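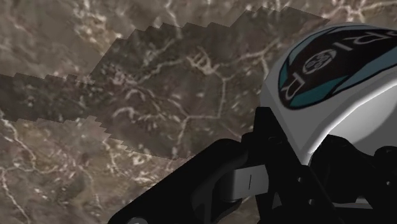 My favorite kind of robot homework is teaching a robot to ignore stuff. I know, it sounds backwards! You would think a robot should pay attention to everything. But look at the floor of your classroom for a second. There are shadows on it, and scuffs, and bits of color, and you walk across it without thinking about any of them. A robot has to learn to do that. Take a big dark shadow with jagged edges like saw teeth, lying over brown ground full of pale veins, right by the gripper (the gripper is the robot's hand). You know it's only a shadow. To a computer it's a whole lot of numbers that suddenly got smaller, and it could just as easily be a hole, or a black cloth, or the edge of a table.

I work on a project called Clistilora, and we teach robots inside a computer first. The robot you see is made of math and so is everything it touches. We call that a simulation, and it works a bit like a video game, except that the player is a program that is trying to learn something.

Why bother with a pretend robot? Well, real robots are slow and they cost a lot, and if a real one knocks a mug off a counter, somebody has to get the broom. A pretend one can knock mugs off all afternoon. I press a button and everything is back in its place.

So what were we trying to find out?

Our question was this: if a robot practices in only one kind of room, can it still do its job in a different room? The job was small. Reach for the thing you were told to reach for, and close your fingers on it. That's all.

We made two groups of pretend robots. I named them the Same Group and the Mix-Up Group, which tells you pretty much everything about how good I am at names.

The Same Group practiced on one counter with one lamp, and the lamp never moved. The Mix-Up Group got a surprise every time. We changed where the light came from, so the shadows slid around and got longer or shorter. We changed the pattern on the counter. We moved the objects, and sometimes we swapped them for other ones. Grown-ups in my line of work call this "domain randomization." You can call it mixing things up.

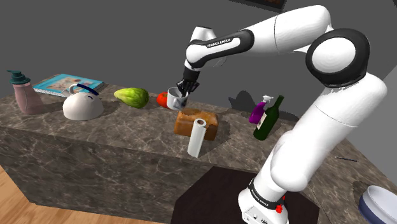

Both groups got the same amount of practice, to keep it fair. (If you've ever done a science fair project, you know about this one. Change one thing and keep the rest the same, or you won't know what made the difference.)

Then came the test. We built a brand new pretend kitchen that neither group had practiced in, and we named it Remthorpe, after a town on a cookie tin in our lunch room. Each group got 50 tries there.

Before I tell you the scores, make a guess. Really, stop and guess! I wrote mine on a sticky note on Tuesday morning, and I guessed too low.

The Same Group picked up the right thing on 15 tries out of 100, if you turn the score into a percent. The Mix-Up Group got 80 percent. I checked the numbers again after lunch because I thought I had switched the columns by mistake, but they were fine.

What surprised me more was how the Same Group missed. On a lot of the misses, the gripper went to where the object used to be on the old practice counter. Those robots had learned the spot and hadn't learned the thing! It's like finding your coat at school by always going to the third hook. That works great until another kid takes the third hook.

The Mix-Up Group had trouble too, at the start. Their practice scores were worse for a long time, and I nearly gave up on them. Practice is harder when everything keeps changing – you probably know this if you've ever shot baskets from all over the court instead of from one place.

We still have a big question left. Remthorpe is pretend, and a real kitchen has things we forgot to put in, like crumbs, or a sticky patch of jam. Our next test uses a real arm on a real table, and I don't know how it will go.

Something to try at home

You need a friend, a flashlight and a spoon. Make the room a little dark and put the spoon on a table. Shine the flashlight from one side and have your friend draw only the shadow. Now shine it from the other side, or from high up, and draw the shadow again. Put the 2 drawings next to each other and show them to a person who wasn't in the room. Can they tell it was the same spoon? Try it with a fork after that, or with a toy that has lots of bumps – those are the hardest!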